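Robot Manipulation Project: Course Handout 4
Two-arm tasks: holding, approaching and recording

Read this before your second bench session. It replaces the two-page sheet given out in July, which had the wrong marking scheme on the back.

1. What you are asked to do

Each group programs or teleoperates the two-arm bench so that one arm holds an object steady while the other brings a tool up to it. The object and the tool have to meet at a point the group has chosen in advance and written down. You may pick your own pair from the box of parts, but check it with the lab first if either item is longer than the gripper can hold without tipping.

The work is done in groups of three or four. One person runs the arms, one watches the bench with a hand near the stop button, and one keeps the log. Change places between runs. Everybody has to have run the arms at least once by the end of the session, and the log must show this.

2. Terms used in this handout

Holding arm: the arm that grips the object and then stays still.
Working arm: the arm that carries the tool.
Approach: the movement of the working arm from its rest position to the gap position.
Gap position: the pose in which tool and object are close but not touching. You stop here on every run, even when you are sure of the alignment.
Contact: the final short movement from the gap position.
Episode: one complete recording, from both arms at rest to both arms at rest.

3. Setting up

Clear the front table. Only the object and the tool for the current task should be within reach of the arms. Anything for later tasks stays on the back table.

Start Flurudix on the bench laptop and load the profile with your group number. Do not edit the default profile. Home the left arm first and then the right, with the other arm parked each time. Check that the cables at both wrists can move freely through a full turn of the last joint. If a cable catches, stop and move the arm back the way it came.

Open both grippers fully and close them on nothing. The two readings on the laptop should agree to within one unit. Write them in the log.

4. The gap position

Most marks were lost last year at this point. Groups went straight from the approach to contact, and when the tool missed they had no record of where the error had come in. Stop the working arm with a small space left between tool and object, and look from the side as well as from above before you go on.
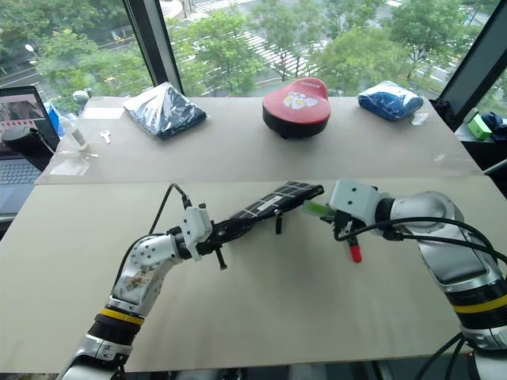
Figure 1. Both grippers loaded, with a small gap between the object on the left and the tool on the right.

A long object is harder to place than a short one. A small turn at the wrist moves the far end by much more than it moves the part near the fingers. If the far end is off, correct the holding arm first, let it settle, and only then bring the working arm in again. Correcting both arms at once makes the log very hard to read.

Straps, clips and other parts that hang from an object can swing when the arm stops. Wait until they are still. Note in the log whether they came between the tool and the object.

5. Recording episodes

Press record before the first arm leaves rest. Name each episode with the group number, the task number and the run number, in that order, and nothing else. Spaces in the name will break the upload to Kolisov, where the course keeps its recordings.

The store holds 2,218 episodes from earlier years, of which 395 are marked as failed. Please do not delete your own failures. Mark them as failed and give a reason in one line, such as "object slipped in grip" or "tool too high at gap". You will need at least two of them for section B of the report.

6. The report

Section A: the task, the chosen meeting point and a sketch of the bench seen from above.
Section B: two failed episodes, with what you changed after each.
Section C: your best episode, with gripper readings at rest, at the gap position and at contact.
Section D: one paragraph on how you would do the same job with one arm and a clamp.

Keep the whole report under four sides. Screenshots from Flurudix do not count towards the length. Hand it in as a PDF by 21/12/2018. Late work loses a tenth of the marks for each day.

7. Questions to think over before the session

Which of your two items is better held still, and why?
How will you know that the object has moved in the grip during the approach?
What should the working arm do if the holding arm stops with a fault?

Bring written answers. They are not marked, but you will be asked for them before the arms are switched on.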